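Guides > Bedroom > Sheets and Mattresses > Getting a Fitted Sheet to Stay Put

How to Get a Fitted Sheet to Stay Put

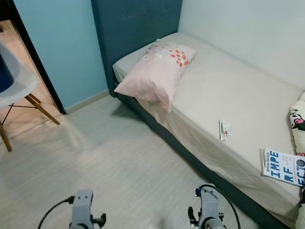

Most fitted sheets come off at the corners because the pocket is the wrong depth for the mattress. Before you buy clips or straps, measure. If the sheet is too deep or too wide, you get extra cloth along the side. The beige sheet on this single bed hangs loosely over one side in folds, and the teal base shows beneath it. A sheet that is too shallow looks smooth at first and then pops off when someone turns over.

What you need

A tape measure
The sheet, washed and dried once
Sheet straps or wide elastic
Safety pins, or a needle and strong thread

Step 1. Measure the mattress

Take off all the bedding, including any topper or pad you can remove. Stand the tape against the side of the mattress and read the height from the bottom seam to the top seam. If you use a topper, put it back and measure again with it in place. Use the second number when you shop.

Write down the length and width as well. Mattresses sold under the same size name can differ from one maker to another, and older ones spread at the edges.

Step 2. Check the sheet

The pocket depth is usually printed on the package. If you threw the package away, turn one corner inside out and measure along the seam from the point to the elastic. You want a pocket 3 inches deeper than the mattress so the elastic can reach well underneath.

Wash the sheet before you judge it. A sheet that is 100 percent cotton will usually shrink some in the first wash, and a slightly baggy one may come out right.

Step 3. Put it on in the right order

Find the care tag. On many sheets it is sewn at a bottom corner, but check yours. Start with a corner at the head of the bed, then do the corner diagonally across from it at the foot. Pull the other two on last. Lift each corner of the mattress and tuck the elastic flat beneath it.

Step 4. Add straps if it still moves

Corner straps run across the underside of each mattress corner in a triangle. You need 4 for a full set. I use the Flesik ones, which have metal clips. The Sumley kind with plastic clips is cheaper and does fine on thin cotton, but it slid off my flannel.

To make your own, cut elastic into 17-inch pieces and pin each end to the hem on either side of a corner. Try it for a week, then sew the ends down and take out the pins.

Step 5. Take in a sheet that is too big

Turn the corner inside out and sew a new seam one inch in from the old one. Do the same on all the corners. Try the sheet on the bed before trimming anything.

Thanks to Danica Hrubý for the diagonal corner tip.

Sabina Šimko
Updated Apr 24, 2026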